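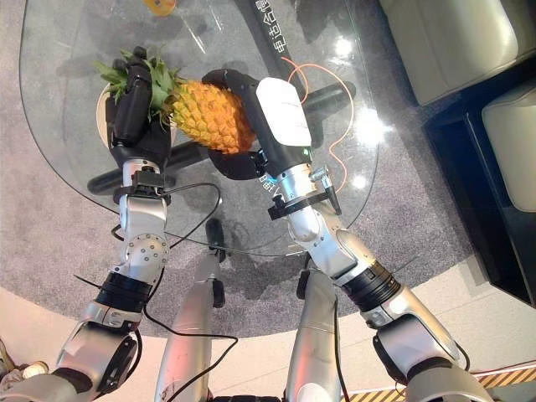

A whole pineapple held over the round glass table.

About Flatlow

Flatlow supplies wheel alignment and axle inspection services to operators of trucks, trailers and buses. The company works from a single depot in Eltier and runs 7 service vans, each fitted with the same measuring equipment as the depot lanes.

Work is carried out on the customer's own yard where the ground is level enough. Where it is not, vehicles are booked into the depot, which has 8 inspection bays. Steer, drive and trailer axles are measured in one visit. Toe, camber and thrust angle are recorded before and after adjustment, and both sets of readings go on the job sheet.

Trailers make up the larger part of the workload. A trailer axle that is out of square will scrub tires across the whole set, and the wear is often put down to the tires themselves. Our technicians check bushings, hangers and ride height first – alignment on worn suspension parts does not hold.

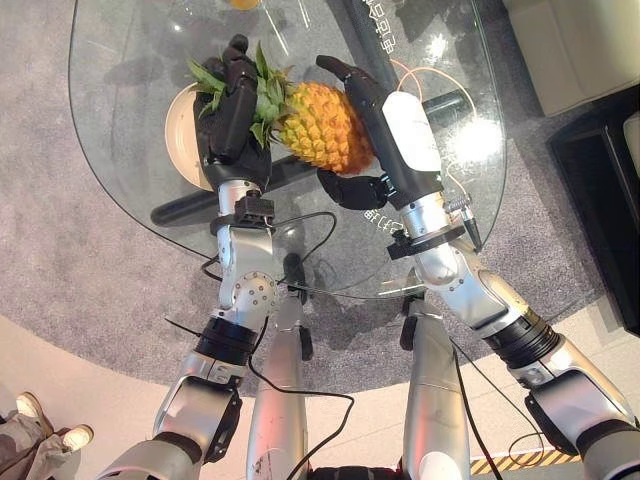 Do you align vehicles that are loaded?
We prefer them empty. Loaded vehicles can be measured, but the readings are marked as such on the job sheet and adjustment is left until the load is off.

Records are kept in Pavska, our own job system. Fleet customers can log in to see readings by unit number and axle position. The system currently holds files on 2084 vehicles, of which 753 are trailers on a fixed inspection plan. Readings are stored for up to 8 years.

Kruger, the parts counter next to the depot, stocks kingpins, bushings and shims and is open to trade customers on account.

Page last updated Dec 18, 2023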